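Sprechnotizen: Falten, das ganz normale Wunder
Teil 2 – Vom Haufen zum Rechteck

Guten Morgen zusammen! Gleich am Anfang fragen: Wer hat heute früh schon etwas zusammengelegt? Hände abwarten, ruhig lange. Meistens melden sich erst wenige, dann fällt ihnen das Handtuch ein.

Ich liebe dieses Thema, und ich sage das auch so. Ein Tuch hat keine feste Form, es fällt jedes Mal anders hin, und trotzdem wissen unsere Hände, wo die Ecken sind. Für die Edura-Kurse habe ich 234 Faltungen protokolliert – kein einziger Stapel wurde ganz gerade, und ich finde das herrlich.

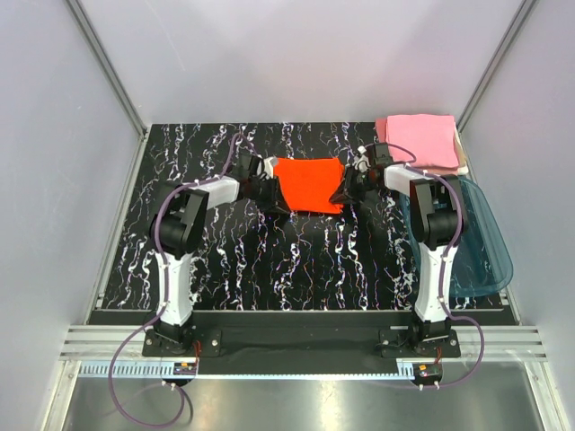
Wálter Tello
Kursleiter Textil und Haushalt, Skiswood

Kurz stehen lassen, dann auf das orangerote Tuch zeigen. Die obere Kante liegt ziemlich gerade, rechts oben steht die Ecke ein wenig hoch. Jetzt der Blick nach rechts unten: Da liegen die Lagen ungleich übereinander. Genau an so einer Stelle fange ich mit Korrigieren an! Eine Hand hält die Gegenseite fest, die andere zieht die oberste Lage nach. Erst ziehen, dann streichen, sonst wandert die Falte nur weiter.

Zur Unterlage: dunkel ist prima, auf Schwarz erkennt man ein kräftiges Orange noch aus der letzten Reihe. In Grajales hatten wir damals weiße Tücher auf weißen Tischen, das war ein einziges Suchen.

Danach Tücher austeilen, je zwei pro Tisch. Erst die lange Seite halbieren, dann drehen, dann noch einmal. Wer fertig ist, macht auf und faltet mit der anderen Hand vorn. Musik leise an (Illa hat die Liste). Fragen sammle ich nach der Übung, Raum 306 bleibt bis zur Mittagspause offen.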